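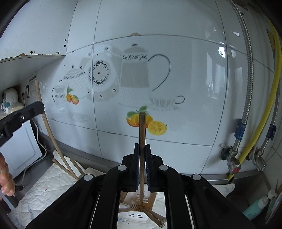

How to Arrange a Dining Corner in a Small Kitchen

Many apartments do not have a separate dining room, so the table must stand in the kitchen or next to it. I helped my cousin Urmila Yadav to furnish her place in October, and I wrote down the steps we followed. They suit any room where cooking and eating share one floor.

What you will need
A tape measure
Painter's tape
Two old newspapers
A pencil and paper

Step 1. Measure the room
Measure the length and the width of the free floor. Then measure how far each cabinet door and the oven door open. Write these numbers on your drawing, because a chair must never stand in the way of a hot oven. Do not forget the door of the refrigerator. We forgot it and had to draw the plan again.

Step 2. Mark the table on the floor
Put painter's tape on the floor in the shape of the table you would like to buy. Place newspapers where the chairs will be when somebody is sitting on them. Leave the tape for 2 days and cook as usual. If you step over the line all the time, the table is too big or it stands in the wrong place.

Step 3. Choose the shape
A round table is easier to walk past, but it leaves unused space if you push it into a corner. A rectangular one can stand with its short side to the wall. For Urmila we chose the Jinby, a folding table 119 cm long when it is open. With one side down it takes very little room – she uses it like this from Monday to Friday.

Step 4. Choose the seats
A bench is good on the wall side. It slides fully under the table, and children like it. On the other side use light chairs without arms. Try sitting in them for ten minutes in the store, and bring a person who is taller than you. The store we visited, Skolter, had chairs from 4000 rupees, and the cheapest ones were quite comfortable.

Step 5. Hang the lamp
The lamp should be over the middle of the table, not over the middle of the room. Hang it low enough to light the plates but high enough that you can see the person across from you. If the table folds, choose a lamp with a long cord and a hook, so you can move it. Ask an electrician to do the wiring.

Step 6. Add the soft things
Seat cushions with covers you can take off are the best choice near a stove. Wash them once before use, as some fabrics shrink. A rug is pleasant, but crumbs stay in it. If you want one, take a flat woven rug, and let it be wide enough that the chairs do not catch on it when you pull them out.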